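Rikerberg Handguide Kit
Teaching add-on for single-arm robots
Part no. HG-117

The Handguide Kit lets an operator show an arm a task in two ways: by moving the arm by hand, or by driving it from the remote handset. Both kinds of demonstration are saved in the same format, so they can be mixed in one task file.

In hand mode, press the release button and push the wrist where you want it to go. Joint positions and gripper state are recorded until you let go of the button. In remote mode, the operator stands clear and steers with the handset. Remote mode suits glassware and other jobs where a hand near the gripper would be in the way. 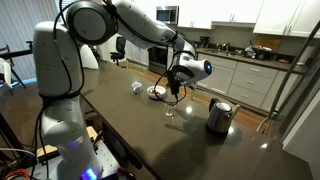 Kitchen counter task: gripper over a stemmed glass, with mug, bowl and kettle.

Most counter tasks are taught with 17 or more demonstrations. Move the items a little between takes. Bad takes can be deleted from the handset without stopping the session.

In the box
Remote handset with charging cable
Wrist release button and clamp
2 mounting brackets
Nustholm task editor, single-seat license

Storage: 70 hours of demonstrations
Software updates: every March

The wrist clamp does not fit the older Khan flange. Order the Honddale adapter plate separately. The arm and gripper are not included.

Ships from the Rikerberg warehouse Monday through Friday.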